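June, notebook, started 7:40 in the morning with the first coffee

Okay, catching up, I owe this book three days. The glaze tests are out of the kiln and mostly good news! The iron red (recipe 27, the one Dace Paju keeps calling the liver glaze) has finally settled down. No crawling on the flat tiles, a little crawling on the inside corners of the boxes, and one properly ugly pinhole patch on the lid that I knew I had bisqued too fast. I'm keeping that one on the windowsill as a warning to myself.

What changed from the last batch, so I don't have to reconstruct it from memory again:

Sieved twice, second time through the fine mesh. Took forever. My wrist still hates me.
Water down a bit. It was going on like yogurt before, now it's closer to cream.
Dipped for a slow count of three and then left alone. I used to go back in with a brush to fix the finger marks and every single brushed spot showed up darker.
Clay is still the Nolero stoneware, same bag as last time, so whatever else moved, it wasn't the clay.

The slow cooling made more difference than all of that put together, I think. Sarmīte Paulauskas told me in the spring to hold the kiln on the way down and I nodded and didn't do it (sorry, Sarmīte, you can underline this if you like). This time I put in a hold on the way down and let it sit there while I went home and ate dinner. The red came out softer, almost velvety, with little brown freckles where the glaze ran thin over the edges. Without the hold it goes shiny and flat, like nail polish. I have one of each side by side on the shelf above the sink, go look.

Kiln counter reads 281 firings as of this morning. Elements are sagging a little on the left, second coil up from the bottom. I pinned it back with a bit of wire but it wants replacing before we do anything fussy. Dambrauskienė has the elements in stock and can post them, I just need to measure the coil diameter first, and I keep leaving the calipers at home. Calipers. CALIPERS. Writing it here so it's in the book.

Later, after lunch

Box forms. The long red blocks, or boxes that look like blocks, are where I want to end up with this glaze. The plan is a set of 8 closed rectangular forms, no visible lid, all one color, sitting on a dark table so you get the red against brown and not much else. I've been worrying about the background. White plinths make the red look orange. Dace says I'm imagining it, then she came over and held a tile against the white cupboard and went quiet, so I'm not imagining it.

I want a plain gray wall behind and dark wood underneath. Possibly something big and loose hanging on the wall, a painting, to take the chill off. I went back and forth on that for a whole evening, with the sketchbook open and the radio on, and I still come down on the side of having one. The forms are so quiet by themselves that the room needs somebody else talking.

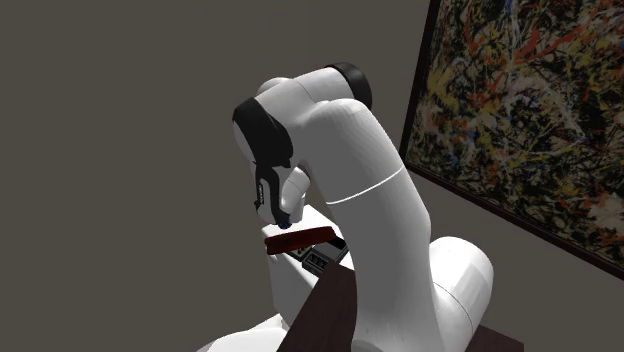

Dark red, dark brown below, gray wall, painting behind. Rendered.

The thing I keep coming back to is how dark the red can go before it stops being red. Under the north window the deepest tile is nearly black until you tilt it. Under the desk lamp it's brick. So lighting matters more than I'd budgeted for, and I've budgeted for basically nothing. The Haker lamps in the back room are warm, which flatters the freckles but makes the whole surface look a bit like chocolate. I borrowed a cooler bulb and the freckles went away. Somewhere in the middle, please! If anybody reading this has a dimmable bulb that isn't buzzing, leave it on my bench with your name on it and you'll get it back, I swear.

Edges next. I cut the first three boxes with mitered slabs and they warped along the long side, a slow smile shape, only really obvious if you put a ruler against them. Which of course I did. The fourth one I built with butt joints and a rib down the inside and it stayed straight. It's heavier and it's a pain to get the rib to stick when the slabs are even slightly past leather hard, but straight is straight. Slabs for the next two are under plastic, between boards, with a brick on top. Please don't borrow the brick.

Drying: four days minimum, flipping them morning and evening. I tried rushing one with the fan and got a crack from the vent hole to the corner. It's in the reclaim bucket now, where it can think about what it did.

About the vent hole — I put it on the underside, pencil width, off center so it clears the rib. Sarmīte drills hers after bisque with a little diamond bit, and says it's cleaner. I'm too scared of cracking a finished form to try it on anything I like, so the ugly lidded one gets to be the guinea pig.

Money, because I said I'd keep track in here and then didn't. Running total for the year on materials and firing is 3,724, which made me sit down. A big slice of that is the kiln shelf I dropped in February. The Flurnine wash for the shelves is a tub I'd buy again, though. Two coats, dried overnight, and the drips popped off with a scraper where last time I was out in the yard with the grinder in my ski goggles.

Evening

Unloaded the small kiln. Four tiles of recipe 27 with different amounts of extra iron, labeled on the back in oxide, A to D. A is the base. B is a hair browner. C has a metallic skin on it, kind of gunmetal, gorgeous and wrong. D ran off the tile and glued itself to the cookie, so thank goodness for cookies. I'm staying with A for the boxes and saving C for some cups, because Dace picked it up and wouldn't put it down.

Touch test: A is smooth when you run a thumb across it but it drags a tiny bit, like the skin of a pear. I'd like to keep that. If the next firing comes out slicker, the first thing to check is whether the hold ran the full time. The controller did drop out once in the winter when the heater and the kettle were on the same circuit. So no kettle in the back room while it's cooling, please, use the one upstairs.

To do before the next firing:

measure coil (calipers!)
wash and re-coat the bottom shelf
mix a full bucket of A, label the lid AND the bucket this time
wax the undersides, keep the wax away from the vent holes
ask Dace for her notes on dipping big flat pieces, she did those long platters and hardly has a tong mark on any of them
find out if the long boxes fit two to a shelf or if I'm firing twice

I measured that last one on paper and they fit with a finger of space between. On paper. Slabs shrink, posts don't, and I've been wrong about this shelf before, so I'll cut cardboard tomorrow and try it in the kiln before I glaze anything.

Turned the slabs, put the brick back. Lights off at 9:15.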